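Share 27 | Comments 4

FOR IMMEDIATE RELEASE
6 November 2020

The people of Gomov write a cookbook, and Murana has the pleasure of printing it

Murana, the small independent publisher on Lodhi Street, is very happy to announce that Droridel, a great big book of home cooking written entirely by the people of Gomov, is finished at last and goes on sale this month. It runs to 414 pages and holds 393 recipes, from weekday soups to the sort of cake that only comes out for a christening, and all of them have been cooked, eaten and argued over at somebody's kitchen table.
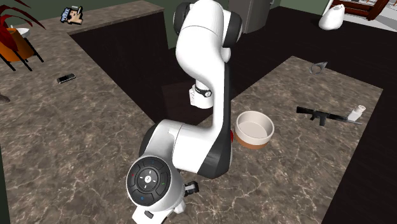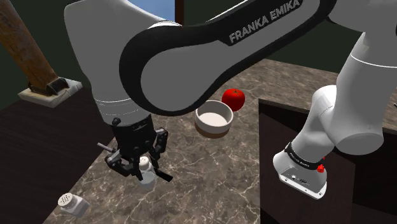 How it began

Back in April, when most of us were cooking at home three times a day and running out of ideas by the second week, Murana put a short note in its newsletter asking readers what they were having for supper. We thought we might get enough replies to fill a page. The first morning brought eleven emails and a handwritten card with a recipe for barley and leek soup that went on to both sides and up the margin. By the end of the week there were recipes coming through the letterbox on the backs of envelopes, on squared paper torn from school exercise books and, in one case, on a strip of wallpaper lining.

It seemed a shame to let all that good food go into a drawer, and so the idea of a proper book came up quite naturally, over a pan of that same barley and leek soup (which is on page 12 and which we recommend very warmly with a bit of strong cheese on the top).

The name comes from the old Gomov word for what is left in the pot once everyone has been served, the part the cook gets to eat standing up. Several of the older contributors used it in their letters, and once we had heard it we couldn't imagine calling the book anything else.

What you will find inside

The book is arranged by the time of day, so it starts with porridge and ends with hot milk. In between there are long chapters on soups and stews, on things to do with a cabbage, on pies, on dumplings (there are nineteen kinds of dumpling and we are told this is still not all of them), and on jams and pickles. There is a short chapter for people cooking for one, which was asked for again and again, and another called "Nothing in the House", made up of suppers that can be put together from a tin, an onion and whatever is at the back of the shelf.

We have kept the recipes as close as we could to the way they were sent. That means some of them are very exact and others say things like "enough flour" or "until it smells right". Where a beginner might come unstuck we have added a small note at the foot of the page with weights and oven temperatures. Seasoning turned out to be the great dividing line among our contributors. Some salt at the start, some only at the table, and one gentleman wrote two full pages on why pepper should never go near an egg. We have printed both pages.

The stories that came with the recipes are in there too, wherever the writer was happy to share them. Readers will meet a fish pie that was made every week for a lodger who didn't like fish, and a plum dumpling that settled a family quarrel, at least until the next one.

A word from the editor

Teodor Torvik, editor of Droridel, has spent the better part of the year with flour on his keyboard.

"I have worked on a lot of books and I don't think I have ever enjoyed one so much, or put on so much weight over one," he said. "People were so generous with us. They sent the recipe, and then they wrote again to say they had remembered what their mother did differently, and then they rang up to make sure I had used the right tin. I did ask if we could leave a few out to keep the book a sensible size, but every time I got to the end of the pile I had put them all back in again. I hope it gets splashed and stained and falls open at the same three pages, and I hope there is a jar of something on the windowsill next to it."

He would also like it known that the seed cake on page 340 needs a deeper tin than you think.

Copies, price and where to buy

The first printing is 1,000 copies for sale, in a sewn binding with a wipe-clean cover that lies flat on the worktop. A further 1,000 copies in a plain paper cover are being given free to households in Gomov through the town's food parcels, the two primary schools and the health centre. Everybody whose recipe appears in the book will have a copy posted to them, so please do let us know if you have moved house since you wrote.

The book can be ordered by post or by telephone from Murana, or collected from the shop door on Lodhi Street, where we are handing orders over the step for the time being. We are sorry not to be able to hold a launch party. There were to have been dumplings. We very much hope to make up for it once everyone can crowd into one room again, and in the meantime we should love to see pictures of what you cook.

Notes for editors

Review copies are available on request. Teodor Torvik is available for interviews by telephone and is glad to talk about any of the recipes, though he asks not to be drawn on the matter of pepper and eggs. Up to three recipes may be reprinted free of charge, provided that the contributor's name is given with each one.

Murana publishes local history, walking guides and cookery, and has been at the same address on Lodhi Street since it opened.

Comments (4)

Leekandbarley
My aunt's soup is on page 12!! She has told the whole street and the postman. Ordered three.

H. from the hill
Will there be a large print edition? My father would love this but his eyes aren't what they were.

Murana
Hello H., we are looking into it now. Do ring us and we'll put his name down.

oldspoon
Nineteen kinds of dumpling and I bet they've left out the potato one with the crispy bits. Will buy it to check.

Press contact: Teodor Torvik, Murana, Lodhi Street, Gomov | © Murana. All rights reserved. | Back to top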